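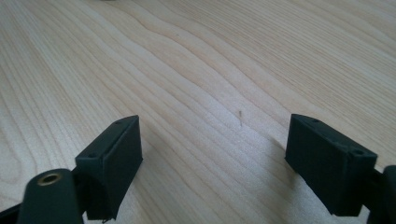 Bethel Ambaye replied that one more coat of oil would not settle the matter, and that the tops should be lightly sanded along the grain before anything further was applied to them.

Category: Meetings & Minutes / Furnishings
Last updated: February 2020

Fallerholm Reading Rooms – Furnishings Meeting

1. Minutes of the January meeting
Approved with one correction. The supplier of the tabletops is Ister, and Jeteck supplied the legs only.

2. Condition of the tabletops
Ferdinand Eberhard reported that 23 tables are now in use. Readers have mentioned small raised fibers on the pale wood, mostly where sleeves rub against it. B. Ambaye asked that one table be sanded by hand and left in use until the next meeting. Agreed.

3. Cleaning
The present spray is to be discontinued. Tables will be wiped with a barely damp cloth and dried at once – no scouring pads. F. Eberhard will post the instructions in the supply closet.

4. Costs
A quotation of $800 from Beyene for sanding and oiling all tables was received. Decision deferred until the trial table has been inspected. The furnishings budget stands at nearly $2000.

5. Other business
The request for felt pads under the chairs was approved.

Action: B. Ambaye – trial table. F. Eberhard – cleaning instructions, reply to Beyene.

Comments (3)

marlow57: Please do the window tables first. I snagged a good sweater in there.

Tess: What grit are you using? We have the same trouble at home.

B. Ambaye: Tess, a fine one, by hand. The grade will be noted with the trial results.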